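4.2 Ride protocol and weight tracking

Riders came in fasted, before 8 a.m., and were weighed in bib shorts only. Same scale each time, Sayce floor model, zeroed before each rider. We enrolled 28 riders from two clubs, Odmont and Gondside, all of them training at least six hours a week and all wanting to drop weight before the spring races. Block length 12 weeks, starting in October. No one was told to cut food. They were told to ride, log the rides, and log what they ate on the bike and in the two hours after.

Logging was the weak point. On-bike food was logged well, post-ride food much less so — a rider who had just done four hours in the rain does not want to weigh pasta. We sent a reminder at the end of each ride, which helped for the first few weeks and then mostly got ignored. Entries missing a portion size were kept and given the rider's own median for that food. Entries missing the food itself were dropped. After cleaning, 774 ride days were left for the analysis.

Mean change in body weight over the block was a loss of 2 pounds, with a wide spread. Several riders gained. Hours on the bike did a poor job of predicting who lost and who did'nt. Recovery eating did better, see the next section. Hard interval days were followed by larger meals than long easy days, even where the power file showed less total work. We did not expect this and have no good explanation yet. Sleep may matter, not measured.

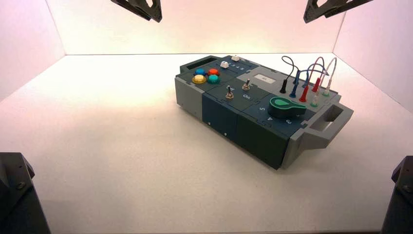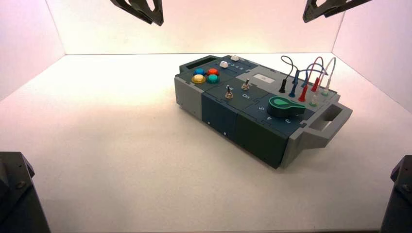
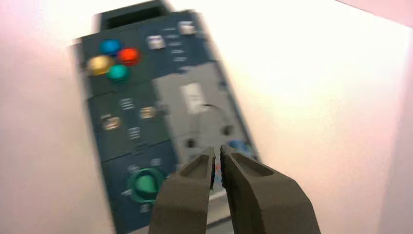

Figure 3. Task board, three views.

Hunger ratings were taken at four points: before the ride, at the halfway mark, at the finish, and one hour later. On the trainer sessions we used the Prendo handlebar unit, one press per rating, so that riders could answer without stopping or takeing their gloves off. Each level of hunger had its own color, in the manner of the blue, red-orange, pale gold and teal-green buttons set in a diamond in the last view of Figure 3. Riders learned the colors fast and few asked for a reminder after the first session. Outdoor ratings were given by voice at the halfway stop and typed in later, so expect more noise there. Ratings at the finish were low nearly across the board, then climbed sharply by the one hour mark, most of all after intervals. Trainer and outdoor rides are kept apart in all the models that follow.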